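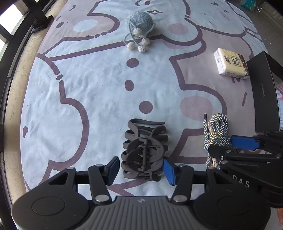
The hair clip, with the cord and the tissues still on the cloth.

2 August 2024

Wrists are sore again tonight, so this will be a lazy one, and probably full of spelling mistakes. I had the hair clip for most of the first stretch and I've decided I hate hair clips. The prongs curl out both sides and there's that spring down the middle, and if you come in a bit crooked the pads land on the curly part and it scoots off across the cloth like a crab. You can't snatch at it either. You have to go in the way you'd want the arm to go in, slow and square, close, lift, set down, open, back off. Then do it all over again from a slightly different spot!

The cord is nearly as bad, but I like it more. It's pretty, for one thing, all that white and gold twisted together, and once it's wrapped around its middle you've got something to grab. The tissues are the easy one. Everybody wants the tissues.

I never thought I'd be doing this at Nilard. I was hired for the returns tables, hands in the bins, look at the thing, decide what it is, put it on the right belt. I was good at it too (I can say that in my own diary). Since February they've had the Vonetti arms on the far side doing boxes, only boxes, and the boxes side used to be four people a shift and now it's one person with a tablet and a mop. The loose stuff is what the arms can't do yet. So some of us from the tables got asked if we'd spend part of the day with the hand-held grippers, picking up the loose stuff over and over so the arms can learn from it. I said yes before I'd really thought about it. There's an allowance of $1,553 when you finish the block, and the stools over there have backs.

What I keep chewing on is whether I'm helping or packing my own desk up. I said that out loud at lunch and got two completely different answers. The fellow who does the forklifts reckons it's daft, you don't teach the thing that's going to do your job. My bench partner says somebody's going to teach it, so it may as well be somebody who knows a crocheted thing has to be picked up by its body and never by the dangly bits. She has a point! I tried it by one of the little white balls last week, out of curiosity, and the whole lot swung around and wound itself up, and I sat there untangling it for ages with a supervisor watching me.

She and I do get on better than we did at the tables. At the tables you've got your head down and the belt going and it's too loud to talk. On the cloth you sit elbow to elbow, and you have to say "coming in" or you'll clonk into each other, and in between you chat. I know all about her basement now, and the flooding, and the brother-in-law who was supposed to fix it. I hadn't learned a thing about her in three years of standing across from her.

But then I go back to the tables for the last part of the shift and they're short, because we've been away, and you can feel it. The ones who weren't asked, or who said no, are a bit cool with us. One of the older women said "oh, the piano players are back" and it wasn't said kindly. I don't blame her. She's the fastest sorter in the building and she's been told her hands shake too much for the grippers, and I'd be cranky as well. I think they should have asked her to sit with us and pick out what goes on the cloth. She knows every odd thing that's ever come through returns. I might bring it up. I might not, I've got a habit of bringing things up.

There was a meeting after break about what happens next. The woman from head office came up from Hurnumness with slides. Nobody loses hours before the new year, she said, and after that "roles will evolve," and there was a bit of muttering at the back. Somebody asked what it paid to look after the arms, and she said the grades weren't set. Somebody else asked about the Vahidi site, where they went through all this first, and she said it was a different sort of building. I wrote that down on my glove packet so I'd remember it. I want to ring my cousin's friend who worked there and find out how different it was.

My favourite part of the day was very small. I'd been fighting the clip so long that I stopped watching the pads and sort of felt for it, the way I do with my own fingers in a bin, and I got a whole run of them clean. I was so pleased. Then I thought, well, there's my knack gone into the machine, and I didn't know if I was proud or a bit robbed. Both, I think. I told my mum on the phone and she said her whole typing pool went in one summer and she ended up liking the new place better, but she also cried in the car for a month, which she'd never told me before.

Need to buy that cream for my wrists, and milk. I'm on the cloth again next shift and I've put my name down for the tissues.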